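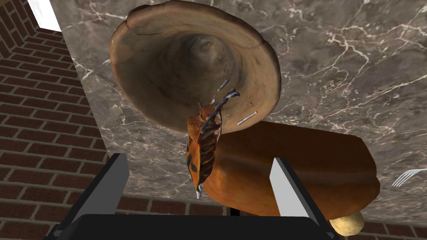
One reader of the first edition of this guide asked whether the Romska score checker would tell her the final rank. It gives an estimate only, and a handy one!

4. Checking your estimated score

4.1 Open the Enetdale practice portal and choose Answer Key, then your session (forenoon or afternoon).

4.2 Type in your answers exactly as they stand on your response sheet. Leave skipped items blank. 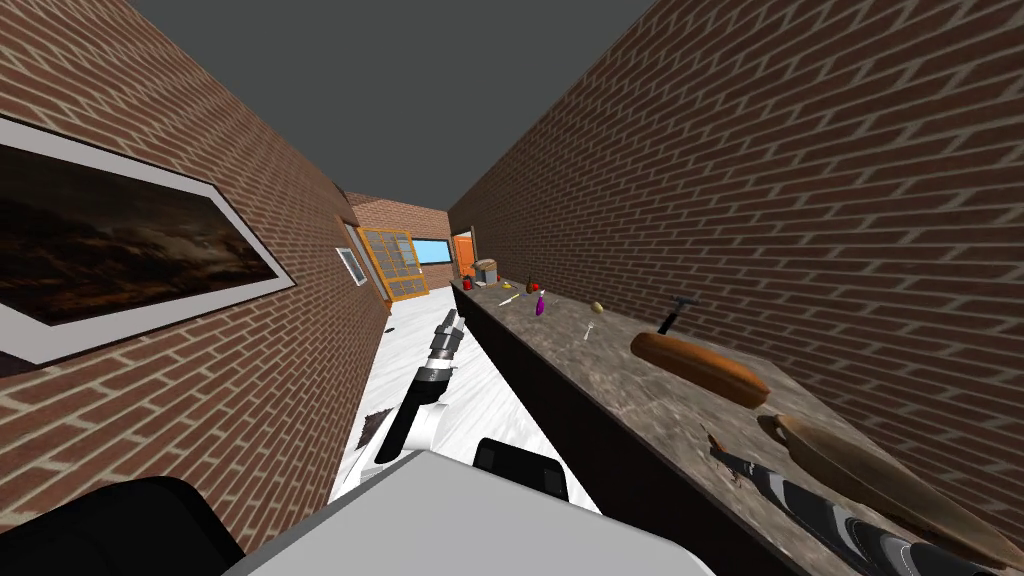

Can I enter the sections in any order? Any order works, and the total updates as you go.

4.3 Press Estimate. The Ngcobo paper is marked out of 349, so a bigger total means a section was entered twice.

Note: the portal logs you out after 15 minutes idle. Save often!

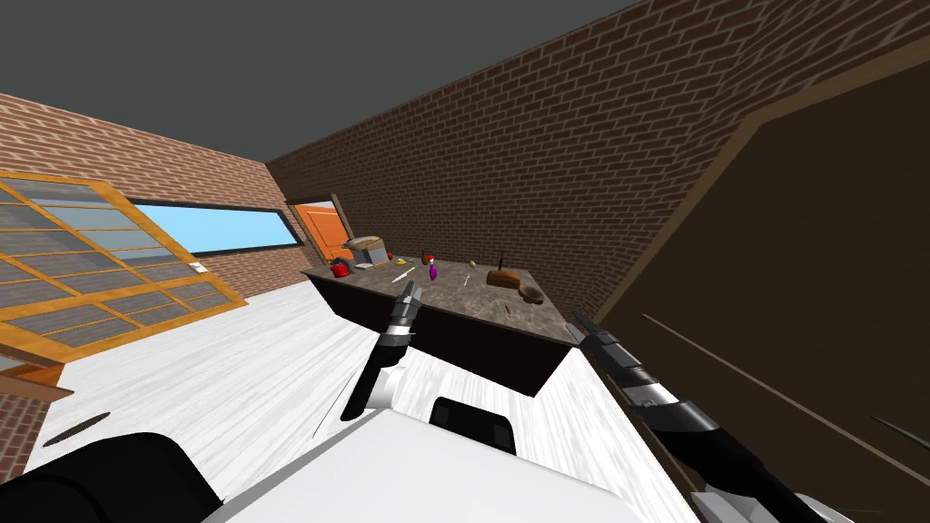 Revision is the fun part, and your error list is the best study tool you'll get all August. Print it and keep it where you'll see it every day. An orange door like the one in the far corner would be a great spot, at eye level, with your weakest topic at the top.

4.4 Tick any item you'd like to challenge and attach your working.

Caution: a challenge can't be edited once it's lodged.

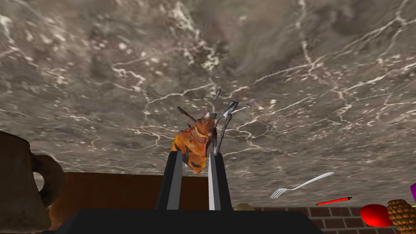 4.5 Choose Export to send your results to your Brestis study planner.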